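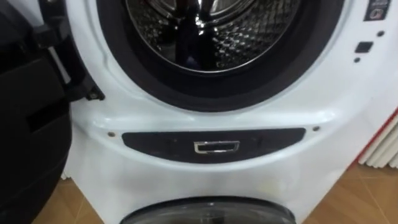
Photo: Rosemarie Oltmanns

The Bell at Tindley
a story by Rosemarie Oltmanns

Missed the turn for Tindley. Then missed it again coming back. December, four in the afternoon and already dark, the road all slush and one wiper not really wiping.

Carl on the phone the whole way. Where are you. How far. They won't ring it without both of us, it says so in the letter.

What letter, I said.

Dad's letter. I told you about the letter.

He hadn't. Or he had, and I was at work, and someone was yelling about a pallet. Anyway. The letter. Dad wanted the bell rung, the old one, the one that came over from wherever with 1720 cast on the side and a crack you could put a dime in. It hadn't been rung since we were kids. Wanted his two children on the rope. Three pulls. Then everyone could go eat.

That was it. No hymn. He'd underlined no hymn.

I had his suit in the back seat, wrong suit, the brown one. Carl said brown. I was sure he said brown. Now Carl was saying blue and the closest blue suit was in a closet in Adent, an hour the other way.

Nobody will look at his suit, I said.

Mrs. Rathjen will.

Well yes. Mrs. Rathjen would.

Pulled in at his house first. Had to pee, had to find shoes. House smelled the same, coffee and wet dog, and the dog's been gone since spring. Carl had left every light on. Dishes. Stack of mail. Laundry he'd started and then forgotten, of course he had, a wash left half done was how you knew Carl was in a house.

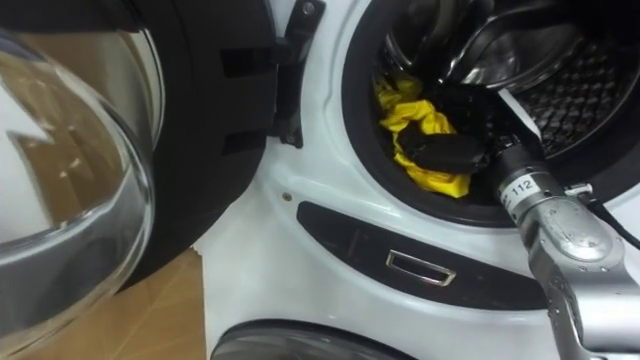 The washer with its door standing open.

I stood there in my socks with one black shoe and one navy. Thought about sitting down on the floor. Didn't. If I sat down I was going to be there till morning.

Found the other black shoe under the stairs. Found also a coffee can of keys, all tagged in Dad's printing. SHED. OLD SHED. BOAT. We never had a boat. Put that one in my pocket, don't know why.

Carl was on the church steps with his coat open. He'd lost weight, or it was a bigger coat. We did the hug where you hit each other on the back.

You look tired.

You look tired.

Inside it was colder than outside. People in the pews with their hats on. Mrs. Rathjen turned all the way around to look at me and then at the clock, and I thought, fine, you go drive it.

The pastor read the short thing. Carl read a shorter thing, about the time the river came up and Dad carried the neighbor's piano stool out of the house, only the stool, held over his head, and went back in for nothing else. People laughed. I'd never heard that one. How had I never heard that one? Where was I?

Then it was us.

The rope comes down in a kind of closet behind the organ. You can't see anybody and they can't see you. It smelled of mice. Somebody had put new tape on the grip part, red tape, very neat.

Ready, Carl said.

What's the boat key, I said.

What?

There's a key in the can says boat.

He had both hands on the rope already. He looked at me like I'd asked him in French.

The Birnesard, he said. He went halves on it with a guy, before you were born. Mom made him sell. You didn't know about the boat?

No I didn't know about teh boat!

Okay. Okay, keep your voice down.

So what happened to it.

I don't know, Ellie. It's a boat. It went in the water. Pull.

So we pulled. Nothing. The rope just stretched, sort of, and something groaned up there. Carl said harder. I put my foot on the wall. And then it gave, all at once, we went down nearly to our knees and up over our heads this noise. Not a nice noise. A big flat clank like a truck hitting a dumpster. The crack, I guess. I felt it in my teeth.

One, Carl said.

He was crying, but the way he does, face not moving at all.

Again. Easier this time, it wanted to go now. Dust coming down on my hair, on the stupid shoes. Clank. Out in the pews somebody's baby started up.

Two.

We stood there. Both holding on. My hands over his or his over mine, it was too dark to tell.

Carl, I said, did he keep the key so he could go back for it?

Could be, he said. I'd have. Could be he just never threw out a key.

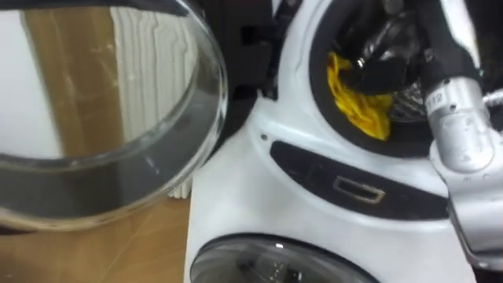

A yellow cloth, in the drum.

The pastor coughed on the other side of the door. Ham getting cold downstairs, Mrs. Rathjen's ham, we'd hear about it.

You want to count this one? Carl said.

I moved my hands up to the red tape.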